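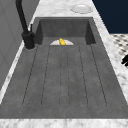

The letter said the house in Horlow had been left to both of them, which Trygve Dalen took as a sign that the old woman had lost count of her relatives. He had met his cousin Ákos Veres once, at a funeral, where they had talked for a while about parking.

"She says there's money in it," Ákos said on the phone.

"She's dead. She doesn't say anything."

"In the note, I mean. Have you got the note?"

Trygve had the note. It was dated 2018-02-12 and written in green ink on the back of a seed packet, and it said that what was owed to the family by the Vumard waterworks was still in the house, and that the well knew where. He had read it several times and liked it less each time. Wells did not know things. The waterworks had closed before he was born, and as far as he could tell it had never owed anyone anything except an apology for the taste.

They went down in April. Ákos had brought a torch, a rope and a book called Virág, which was their great-grandmother's name and also, he explained, the name of the boat she had come over on, or else she had taken her name from the boat. He wasn't sure. The book had been printed at her own expense and was mostly recipes.

"Page 50," said Ákos. "She was paid 800 for the water under the garden, and they were to pay her the same again every year for as long as the well was wet. They paid once."

"800 what?"

"It doesn't say."

"Of course it doesn't."

Trygve had spent his working life checking insurance claims, and he knew the kind of story this was. There was always an old lady in it, and a wicked company, and a piece of paper that had been seen by somebody's uncle. He had turned down a man who said his piano had been struck by lightning twice. He had been right about the piano, too, whatever the man's wife wrote to him afterwards.

He slept badly in the back bedroom and came down at six to find his cousin already in the kitchen with the book propped against the kettle.
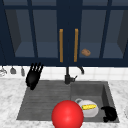
Nobody would drill under a garden for nothing, Ákos said, and if they hadn't struck water they would have asked for their money back, so there must have been a contract. He went on saying it while he buttered the toast. The navy cupboard doors with their long wooden handles opened and shut behind him as he hunted for jam, and Trygve waited for him to stop.

"People drill for nothing all the time," he said. "It's what most holes are."

The well was under a sheet of tin behind the shed. It had a number stamped on the tin, 1238, and under that the word FLUMODLOW, which Ákos copied carefully on to the back of his hand.

"That'll be the company that took over from Vumard," he said.

"It'll be the company that made the tin."

They dragged it off between them. Trygve lay on his stomach in the wet grass, feeling foolish, and shone the torch down. He saw bricks, and ferns growing out of the bricks, and a long way below that a small round light looking back up at him.

"Wet," said Ákos.

"It rained on the drive down."

"Through the tin?"

Trygve didn't answer that. On the inside of the wall, an arm's length down, one brick had been set the wrong way round, with the hollow side facing out. Anybody might have done it. Bricklayers were as careless as other people. He reached in to show that there was nothing there and his fingers touched something cold and flat, with a lid.

It was a tobacco tin. He sat up with it in his lap and wiped it on his trousers, and didn't open it.

"Well, go on," said Ákos.

"You understand that if there's a paper in here, she could have written it herself. Anyone could. It proves nothing at all."

"I understand that."

"And the firm's gone. You can't collect from a firm that's gone."

"No."

"And 4 pages of green ink won't make it any different." He had no idea why he had said four. He turned the tin over, looking for a maker's name, and then turned it back and got his thumbnail under the lid.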